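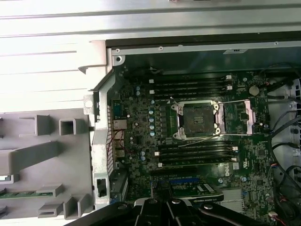 Open day, robot cell 3: safety checklist with comments
Site: Millow hall, Saturday
Checked by: Su-bin Yang
Second check: Kevin Sánchez
Demonstration: processor placing in a desktop computer, by Lusard team

Before the doors open

1. Emergency stop is reachable from both sides of the table. OK.
Comment: Kevin pressed each button one time and the arm stopped each time. Please do it again after lunch.

2. Speed limit is set to 100 mm per second. OK.
Comment: It was at 300 when I arrived, from the Arango test. I changed it and wrote it in the book.

3. Floor line for visitors is complete. NOT OK, then OK.
Comment: The tape was loose near the window. New tape at 9 o'clock.

4. Computer case is without mains power, plug is out of the wall. OK.
Comment: I ask that the plug is kept on the table where the guide can see it. Last year it was behind the cabinet and we lost time to look for it.

5. Side cover is off and stored flat. OK.

During the demonstration

6. Gripper holds the processor by its edges, and no hand is inside the case. OK.
Comment: One guide wanted to point at the socket with his finger. He must use the long pointer.
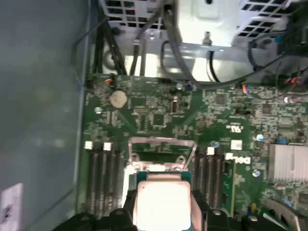

Item 6: processor in the gripper, socket frame open.

7. Socket frame is open before the arm goes down. OK.
Comment: The guide must look himself and say "open" loudly. The Drokance software does not check this.

8. Cables are away from the path of the fingers. OK with remark.
Comment: There are many black cables in the upper part of the case. They are not in the path now, but I would like to have them tied before the next visit.

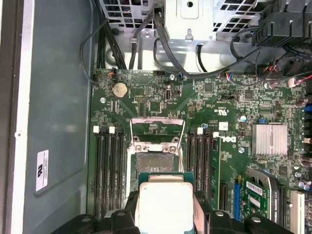

9. Visitors' questions are answered only when the arm is stopped. PARTLY.
Comment: In the second group the guide was talking to a child and the arm was still moving. I spoke with him and he understood. For small groups I suggest one person to talk and one person at the stop button.

After the visit

10. Arm is in rest position, key is removed. OK.

11. Processor is back in its plastic box. OK.
Comment: The box has no label, please make one.

Still open: cables (item 8), label (item 11). Kevin will do both before the December visit.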